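Week 4: Autonomy on Paper

Reading for Friday: the Dolley chapter on special status, all 60 pages of it. The footnotes count as reading, which I mention for the people who told me last week that they did not.

We start with a plain question. When a central government promises a region its own powers, where is the promise kept? It may sit in the constitution, in an ordinary statute, in a treaty with a neighbor, or in a speech somebody gave from a balcony. Balconies are the weakest of these, though they photograph well.

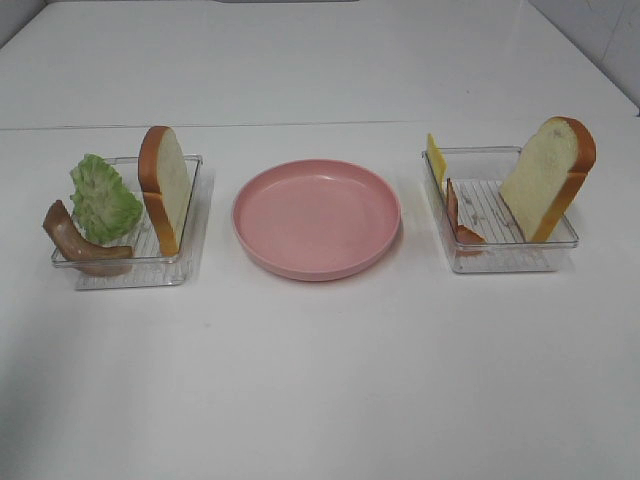

A clause in the constitution looks safe until you read the amendment rules. Ask who has to agree before it can be changed. If the regional assembly must consent, find out what happens when the assembly has been dissolved. Drafters tend to leave this blank, and lawyers have sent their children to college on the blank.

Our practice case is Grornik, a province of Plarnivov. Its charter runs to almost 200 articles, and the whole fight is over 2 of them: land ownership and residency. The capital calls the arrangement temporary. It has been temporary for three generations.

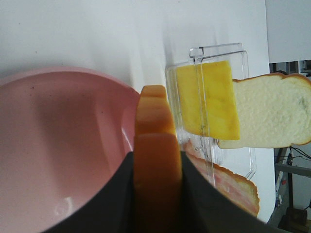 Yalçınkaya's article takes the province's side and argues that long use can harden a temporary rule into a permanent one. Read it for the structure of the argument, and note how much weight rests on the word "custom." The capital's reply is shorter and ruder.

For section, bring one page on the following: can a court restore a status that a legislature has removed, and who would enforce the ruling? Pick a side. "It's complicated" is true of everything in this course and earns no points.

Late pages go in the box outside my door, where I will get to them eventually.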